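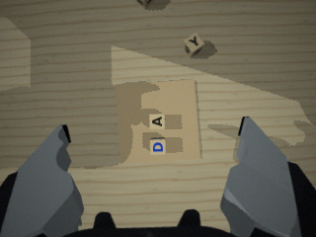 Saturday, block-stacking set (Jasska), long session

Good day! The new shadows are in and they have changed the whole feel of the task. Started just after nine, finished when my wrist gave up.

Recorded 183 runs, kept 163. That puts Jasska at 746 good ones, so the 1,000 we promised Oluwatosin Balogun is properly in sight for the first time. I had pencilled in another fortnight and I think we can beat that if the replay step behaves.

What's new since the last entry: Gatico now picks a light position for every run, and the shadows have hard edges. Before, everything was lit like a dentist's waiting room and the blocks more or less glowed against the table. With the light moved, the board can be half dark and half bright, the wood too, and the arm drops its own shadow over things while you're trying to work. I love it. It's harder to drive, and I found myself doing what I want the learner to do, looking at the block edges and ignoring the patches on the table.

It did cost me some runs early on. Twice I went for the edge of a shadow as if it were the side of a block and closed on nothing. I threw the first one away out of habit and then thought better of it, went back and pulled it out of the bin. It has a nice clean recovery in it: open, up a bit, across, down, got it. Kept the second one too. Rule from now on: a miss followed by a tidy recovery stays in. A miss followed by flailing goes. (I know where the line is when I see it. Will try to write it down better than that.)

Task wording, so we all record the same thing: start with some blocks on the board and some off it. Bring the loose ones onto the board one at a time, then stack as the prompt says. Letters and numbers are picked at random, and so is which face ends up on top, so don't expect them the right way up. If a block is sitting at an angle, turn the wrist to match it before you go down. Don't nudge it straight with a finger. I did a lot of nudging in the early batches and the first model trained on Hakar learned to nudge everything, including blocks that were already straight, and then chased them over the table. Very funny to watch, no use at all.

Driving notes. The Sani handset is much nicer with the speed turned down near the table. I had it on one speed for the first hour and my approach was jerky, you can see it in the joint plots as a row of little teeth. After the change the plots are smooth and the runs are hardly any longer. Please use the slow setting below hover height. Also rest your elbow on something.

The wrist view is the one to trust for lining up the fingers, and the room view for judging height. I kept wanting to do the whole thing from the wrist view and it works right up until you are carrying something, when the block in your fingers hides the place you want to put it.
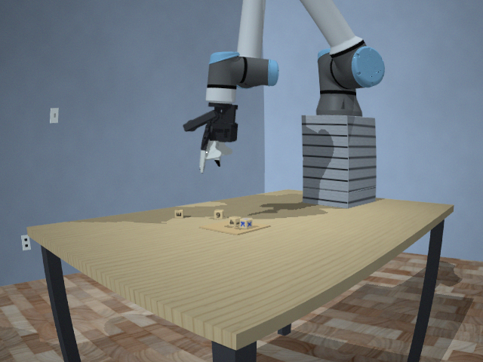 Room view: gripper open above the table, three blocks on the board and two off to the side.

Starts like that are my favourite kind. The ones on the board are close enough together that you have to think about where the fingers will go, and the loose ones make you travel. We are short of them. Far too many of the older runs have the blocks nicely spread out with room on every side, and I'd guess the model is going to be hopeless at tight groups until we feed it more. Asked for the start positions to be drawn closer together on the board for the next batch.

Reasons for the rejects, from my scribbles: mostly blocks dropped and rolled off somewhere silly, a few where I got the wrong letter (read a sideways N as a Z, which I suppose is fair enough), a couple where the handset lost its connection and the arm just hung there. One where I sneezed. The wrong-letter ones could be saved by changing the prompt to match what I did. Is that cheating? I don't think so, the motion is fine and the words would be true. Left them in a separate folder until we've talked about it.

Hakar ran a short training job over lunch on everything up to yesterday, old lighting only, and I tried it on the new lighting for fun. It reached for the right area nearly every time and then stopped short or went in beside the block. So it does know roughly what it's after, and it really is the light that throws it. Best argument I've had for carrying on with this batch. Kept the videos, they're in the Jasska folder under the lunch run.

Things to sort out:

Replay check takes too long, it redraws both views even when only the joint data is needed.
The prompt is shown in grey on grey. Please can it be black.
Light position isn't saved in the run header. It must be, or we can't split the results by lighting later. Today's can be worked out again from the seed, I checked on three of them and it matched.
Decide on the wrong-letter folder.
Second pair of hands! All of today is my driving and the model will pick up my habits. I always come in from the right. Somebody left-handed would be ideal.

Next session: tight groups only, slow setting throughout, and the new header field before a single run is recorded.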